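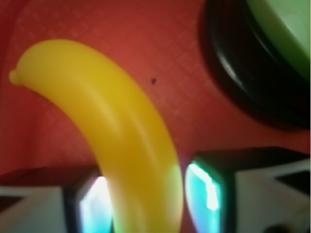 The toy banana between the gripper fingers, from the wrist camera.

Hi all, and thanks for being patient with this one! We're 2 sites into the Tekudik grant now, and the Rivside bench is finally turning out examples at the pace we promised back in July. The short version is that we have 100 clean demonstrations of the banana task and another 12 that I set aside because the operator paused too long before closing the gripper. I may still use those — the Skalia folks want a few slow ones in the mix, and I kind of agree.

Most of my time this period went into start positions. Our early examples looked too much alike, so the learner got lazy and reached for the same spot every time. 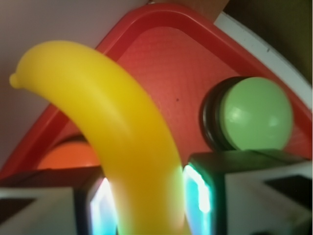

Now the operators shift the arm a little before each recording, and we log the wrist view all the way through. It's slower work (my wrists would like a word), but I'm a lot happier with the spread we're getting.

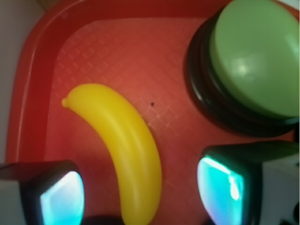
Wrist view with the banana on the red tray and the green-topped round object at right.

Labeling is the part that's behind. Grasso, our labeling tool, still chokes on long recordings, and I've been splitting them by hand, so 6 sessions are waiting in the queue. I'd like to move a bit of the travel money over to labeling hours if that's okay with you. Next up is a first training run on the clean set, and I'll send the numbers whether they're pretty or not.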